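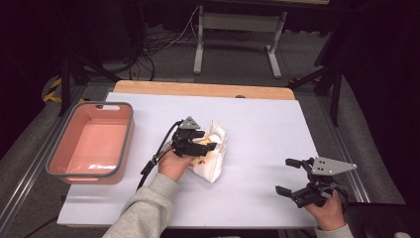 Go before eleven, Jussara Guerra had told us, because after lunch the cheese hall at Plornau is so full that you only see the backs of other people. We followed her advice and took the early bus from the station, which costs 7 euros and stops directly at the gate.

The food fair is held every June in the old grain market. This year there were 246 stands, and we visited maybe a third. The best for me was Flavoto, a small maker of vinegar. Their pear vinegar is sweet first and then quite sharp, and I bought two bottles. My husband preferred the smoked cheese from Geert Baert, who cuts you a very generous piece for tasting.

At 11 we joined the tour of the dairy next door. It takes 45 minutes and is given in English if you ask at the desk. The ripening room is cold, so bring a sweater. I did not understand everything about the salt bath, but the guide was patient with my questions.

The toilets are behind hall C. The last bus goes back at six.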